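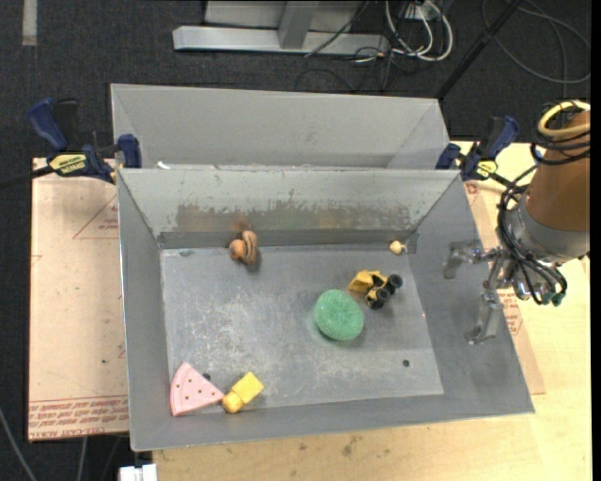 Re: Indden airfield open day, Cold War jets

Kamil Kolář wrote:
> Does anyone know if the two-seat trainer is going to be out on the grass
> this year, or still shut in the far hangar? My lad wants to sit in the
> back seat and I don't want to promise him anything.

Hi Kamil, hi all,

Good news, she's coming out! I rang Hajnalka Lengyel on Sunday and the plan is to tow her across first thing, before the gates open, and park her next to the radar trailer. Back seat open from 11 till 3, ladder on the left side, ages six and up. The ejection seats have been made safe for years and the paperwork is up to date, so he can pull whatever he likes.

Even better (for me anyway), Miklós Szénási has got the nose panels off the interceptor and they're leaving it like that for the day. I've been looking at that aircraft since I was 18 and have never once seen the inside of the radar bay. Bring a torch, it's dark in there.

Parking is by the Hosville road gate again, 200 spaces and then it's the overflow field, so come early if it has rained. The bus is the 113, get off at Bodnár and walk back past the chapel.

Raed, are you still after the old squadron handbook? There's a box of them on the Imgate stall, bit foxed but all the cockpit drawings are there, and I can put one by for you if you shout before Friday.

Can't wait!

Ynyr Pumphrey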